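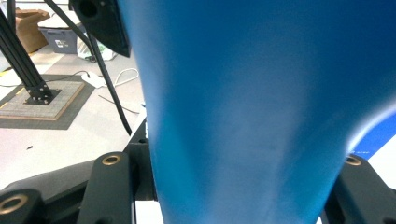

October 30, 2021
By M. Angelovski

The Kilteo gripper kit costs $400, and I think the price is fair for what it does. It has three fingers, and it will close on soft or oddly shaped things that a two-jaw tool tends to drop.

My complaint is with the Timach service plan sold beside it. You pay $19 a month, and for that you get 2 calls a year and a set of spare bushings. The bushings are worn parts on any gripper — they ought to come in the box. I went 11 months on my first set.

Small shops should buy the kit and skip the plan. If Kilteo wants steady income from us, it could sell longer cables and a better manual. I would pay for both. The manual we have now stops at the mounting bracket.

Contact the editor | © 2021 Tolter | Back to top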